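Okay, Stirklow cell, a maintenance thread for the people who keep asking why I smell like isopropyl.

The arm is fine. The arm is always fine. What eats my week is the two fingers on the end of it and the little camera at the wrist. So this one's about fingers.

Every morning, before the first pick: wipe the lens, wipe both fingers, close them slowly with nothing in between. If the tips meet crooked I get out the hex key and start over.

The tape. I put fresh strips of blue tape on the fingers when the old ones get shiny. Trí Lò swears by molded rubber pads. Trí Lò also doesn't have to glue them back on at 7 pm, so I'm sticking with tape!

Screws next. The finger screws back out a hair at a time and you won't notice until the grip starts drifting sideways. I paint a line across each head now — if the line's broken, it moved. Took me all of May to start doing that (I know, I know).

The counter was at 1,328 closes when I swapped the left finger. It had almost 2 mm of play at the tip. No wonder it kept nudging things.

Then I redo the wrist camera check with something see-through, as clear plastic is what trips up our depth numbers the most.

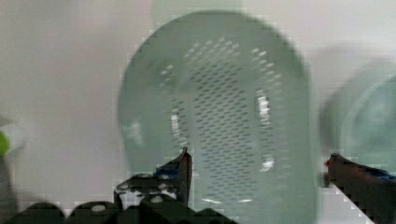
Wrist cam, green colander between the fingers. Hello again, glare.

Those bright streaks down the sides are what I'm fighting today. Going to turn the exposure down a notch and try again before I touch the lights — Indrek Eglītis just got them where he wants them and I'd like to stay friends.

More when the new screws get here from Plondport.

Contact | © Drelach bench notes | Back to top

Recent
Cable chain rattle at Stirklow, part 2
Cleaning a wrist camera without scratching it
Geum controller: fan filter swap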